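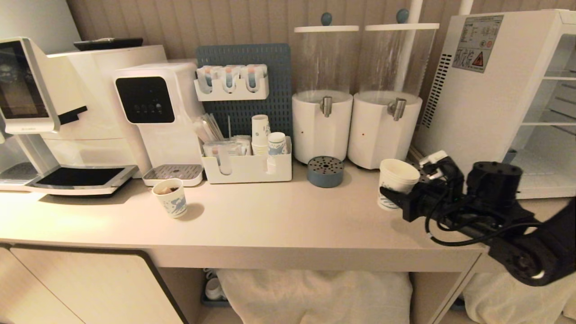 Vinegar does the same job for pennies, a reader wrote under my last post on hard water, so why would anyone pay for citric acid? Fair question, and three more people chimed in to agree, so I'm going to answer it properly and then go through my whole descaling routine while I'm at it. I've been promising this one for ages.

Vinegar works. I used it for years. It's an acid, limescale is mostly calcium carbonate, the two meet and fizz and the scale goes away. What I don't like is the smell (it hangs around in plastic parts forever, and my first few cups afterward always tasted like a salad), and it's a slow worker on thick scale. Citric acid is a powder, it barely smells, it keeps in a jar for as long as you like, and you can mix it as strong or as weak as the job needs. I buy it in 100 gram bags from the baking aisle. If vinegar is what you've got tonight, use vinegar, and rinse more than you think you need to.

First, find out how hard your water is

Before anything else, test the water. I moved to Akadwood thinking all tap water was more or less the same, and killed two kettles before I bothered to look it up. Your water company may have the number on its website, usually under water quality, and often hiding in a PDF. Or get a pack of paper strips. I use the Tutow ones, which you dip, shake and hold up against the color chart on the tube.

The number you want is total hardness, given in parts per million or milligrams per liter, and those two come to the same thing for our purposes. Anything over 180 counts as very hard. Mine came out at 428 when I sent a sample off to a lab, and the July before that it was 491, so it does wander up and down with the season. We get ours from a well field and I gather the mix changes. If yours is under 60, close this page and go have a nice day! You'll need to descale maybe twice a year, if that.

For the rest of us, this is the schedule I've settled on:

Kettle: every two weeks, or whenever I can see flakes.
Drip coffee maker: once a month.
Bean-to-cup or pod machine: whenever its light comes on, and not a week later.
Steam iron: I just use distilled.

What you need

Citric acid powder, food grade
A measuring jug that goes up to 1,000 ml
A tablespoon
An old toothbrush
A couple of cloths you don't love
Rubber gloves if you have any cuts on your hands (ask me how I found out)

Check your manual before you put anything homemade in a machine with a pump. Some makers say in so many words that you have to use their own liquid, and a few won't honor the warranty otherwise. Grumble and buy the liquid until the warranty's up, that's what I did. Mine is a Janano and the booklet has a whole page on it, in very small print.

Doing the kettle

Easy one, start here. Fill the kettle halfway with cold water and bring it to a boil, then switch it off and unplug it. Let it sit for ten minutes. You want hot, you don't want boiling, because the powder can make it foam up and out of the spout. Stir in two level tablespoons and watch it go. It's very satisfying – I still stand over mine every time.

Leave it for 20 minutes. Pour it out, and have a look inside. The bottom should be shiny and the sides should be smooth if you run a finger around. If there's still a crust, go again with a fresh batch and don't be tempted to scrape at it with a knife. The element underneath doesn't like it. Then fill with clean water, boil, pour away, and do that once more. If it has a mesh filter in the spout, pull it out and drop it in a mug of the leftover mix, and give it a going-over with the toothbrush.

Glass kettles show every speck, by the way. I had one for a year and went back to steel.

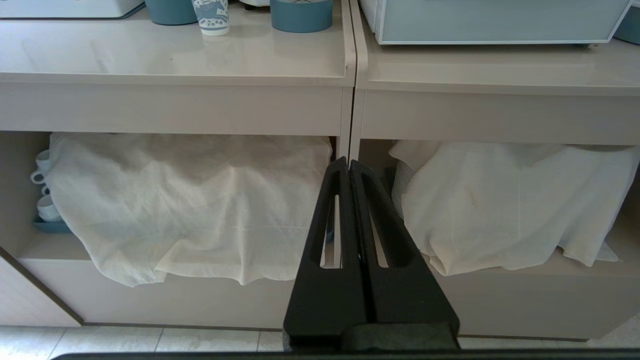

Getting everything out and ready before you mix the acid is the step I used to skip, and I'd end up hunting for a towel with a jug in one hand and a puddle working its way toward the toaster. So now I clear the counter first, all of it, and then I look underneath. Open shelves under a counter are the sneaky part. Anything that runs over the front edge is headed down there, and a big cloth draped over the stacked stuff, with its folds hanging down over the lip of the shelf, is going to be the first thing a drip finds. Move the cloth, or swap it for one of your unloved ones for the afternoon. And if you've got a stone countertop (marble especially, limestone too) please put a tray under whatever you're working on. Acid that eats limescale will eat marble too, and it leaves a dull mark you can't wipe off. I've got one the shape of a measuring jug.

Doing a coffee machine

Set aside an hour the first time. It goes much quicker once you know your machine, but the first time you'll be reading the manual with one eye.

1. Empty everything. Water tank, drip tray, grounds bin, pod holder. If there's a water filter in the tank, take it out and put it on a saucer. Lots of people forget this and then wonder why their new filter is done for in a week.

2. Mix your descaler. I use two tablespoons of citric acid to 1,000 ml of warm water, and stir until you can't see any grains. Really stir! Grains stuck in a pump are a bad afternoon.

3. Pour it into the tank and put the biggest bowl you own under the spout. A mug isn't going to cut it.

4. Start the descale program if there is one. You may have to hold two buttons at once for a few seconds, which always feels like a cheat code. On a plain drip machine, run half the tank through as if you were making coffee with no coffee in it, switch off, wait half an hour, then run the rest.

5. If there's a steam wand or a hot water spout, run some of the mix through that too. It's the bit that scales up the worst on mine, and the bit I ignored for longest.

6. Rinse. Fill the tank to the top with fresh water and run it all through. Then again. I do it three times because I can still taste it after two, but I'm fussy.

7. Wipe down the outside, put the filter back, and make a cup you're prepared to throw away.

If the light stays on afterward, that doesn't mean it failed. On a lot of machines it's only a counter, and it won't reset unless the program ran all the way to the end without being paused. I once ran the whole thing twice before I read that bit. 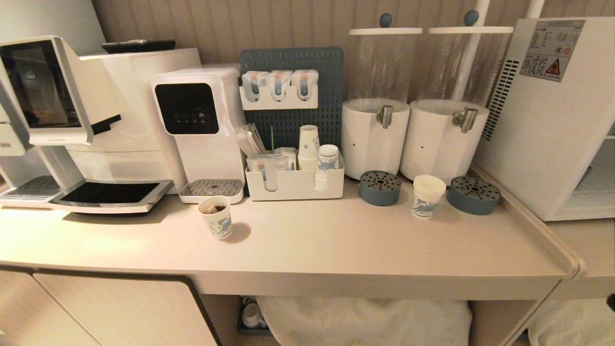

Coffee machine and water dispenser side by side. Those drip trays need cleaning too.

Drip trays and water dispensers

Scale forms wherever hard water sits and dries out, so a drip tray is pretty much perfect for it. Take the tray out, lift off the grate, and soak both in the sink in whatever's left of your mix. Ten minutes does it if you keep up with it. If you haven't been keeping up with it, leave them while you have lunch. Old coffee stains want dish soap and not acid, so do those separately and do them first.

Countertop dispensers are a mixed bag. The kind that heats as it pours has a narrow little heating block inside and it clogs faster than a kettle, so follow the maker's program to the letter. You'll know it's time when the stream gets thin or starts to spit sideways. For the nozzle itself I wet a piece of paper towel in the citric mix, wrap it around the end, hold it on with a rubber band and come back in 15 minutes. Run a couple of cups through before you drink any. Keep the wet towel well away from the button panel.

Slowing it down

You can't stop scale without taking the minerals out before they get into the machine. A filter jug helps some. I have an Aquino jug and my strips read noticeably lower after it, until the cartridge gets old, and then they read just the same as the tap (that's how I know to change it, the little dial on the lid is no use at all). Don't go all the way and fill a coffee machine with distilled, though. The coffee tastes flat, and some machines use the minerals to sense that there's water in the tank and will just sit there telling you it's empty.

Emptying the kettle at night makes more of a difference than I expected. It costs nothing and takes two seconds and I still forget half the time.

A couple of quick ones from the comments

Can you save the mix for next time? You can if it's clean and unused, in a labeled bottle, for a few days. Once it's been through a machine, pour it down the drain.

Is it OK with a septic tank? Mine's been fine at these amounts.

Can you mix citric acid and bleach? NO. Never, not even a little, not in the same sink. It gives off chlorine gas. Rinse everything if you've been cleaning with bleach that day, or do the descaling tomorrow.

Does lemon juice work? It's the same acid, only weak, and you get pulp in everything. Nice for a faucet, though – cut one in half and push it onto the end for an hour.

Last updated March 28, 2020. I've changed the kettle timing from 30 minutes to 20 after trying it both ways.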